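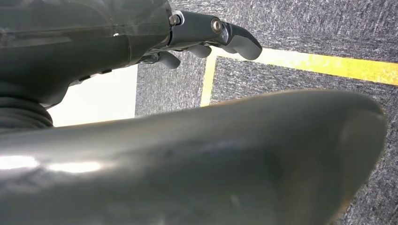 Slide 1: Small Things in Divided Trays

Leave the title up while people sit down. Start at 4 even if the back row is still filling. Say the talk is about storing and handing out small packaged goods from a tabletop, and that it comes out of work at the Kinness supply room and later at Welum. Handout is one sheet. It repeats the label wording from slide 6, so they don't need to copy that down.

Slide 2: Where we started

Kinness kept small packets in deep bins on a shelf. The bins were labeled by supplier. People who came to the table wanted an item and had no idea who supplied it. They dug. Packets from one bin ended up in the next one, and the stock list was wrong by Monday afternoon every week.

The list had 117 lines at that point. Show the old list for a few seconds and go on. It can't be read from the seats and doesn't have to be.

Slide 3: What we changed first

We changed the containers and left the shelf, the table and the list as they were. Deep bins went to the back room for overflow. Shallow trays with dividers went on the table. Only the items people ask for most went into trays. That was 19 lines out of the whole list.

Pause for anyone who wants to argue for drawers. Quinlan used drawers and was happy with them, but it has a fixed counter and we don't. A tray can be picked up and carried to wherever the packing is going on.

Slide 4: Picking a tray

Go slowly on this one. It is the part people write down.

Cardboard is fine for dry, light packets. Plastic costs more and lasts longer, and if the tray gets wiped down every day, buy plastic. Look at the dividers before anything else. They should stand straight when one slot is full and the one beside it is empty. A divider that leans will let flat packets slide under it.

Narrow slots suit small packets standing on edge. Measure the packet, add a finger's width, and look for that. If the slot is much wider than that, packets fall flat and the count goes off again.

Dark dividers in a light tray are easier to read at arm's length. We didn't plan that at Welum, it was what the store had.

Slide 5: The table itself

Most of us work at a table that is used for something else too. Talk about sharing it. The example has a tan cardboard tray with dark brown dividers on a light wooden table, small yellow-and-green packages in some of the slots, and a laptop on the same surface with its charging cable running across the table.

Points to make:
Give the tray its own spot and mark it with tape.
Run laptop cables away from the side where hands reach in.
Turn the tray so the slots face the person picking. At an angle is fine if that's how they sit.
A raised shelf over the table is good for spare trays. Don't store loose packets up there.
If someone is typing at the same table, leave enough room to open the laptop fully without touching the tray.

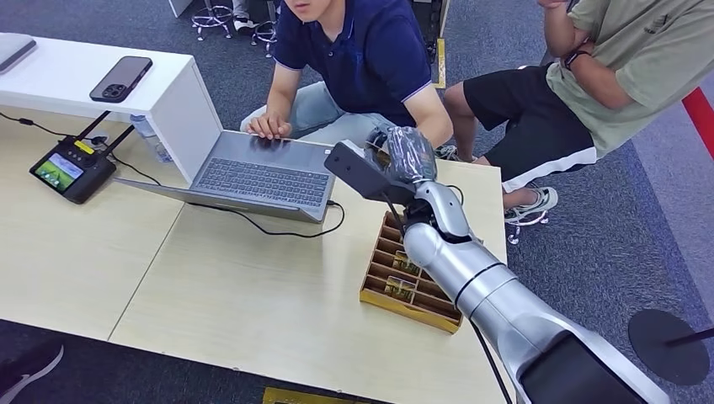
Should every slot be filled before the tray goes out on the table?

Empty slots are fine, and it helps to keep a few. They give you a place for returns and for a new item that doesn't have a label yet. Fill the slots people use and top them up at the end of the day.

Slide 6: Labels

Two lines at most. Item name on top, size or strength below. Leave the supplier off. Put the label on the front edge of the tray and not down in the slot, where the packets cover it. Use the same wording as the stock list, down to the abbreviations. At Plorstead the labels said "small" and the list said "S," and new people asked about it every shift.

Pencil is good enough for the first month.

Slide 7: Refilling

New packets go in at the back, older ones move forward. One person refills, at one set time. We tried letting everybody top up as they went and got up to 4 half-open boxes of the same thing under the table.

If time is short, skip slide 8 and go straight to questions.

Slide 8: What it cost

Trays, tape, a pack of labels. An afternoon of sorting for 2 people. Mention that the sorting took longer than setting up the table, and that the leftovers with no line on the list were the slow part. Welum still has a box of them.

Slide 9: Questions

Pass the sample tray around now and ask for it back at the door.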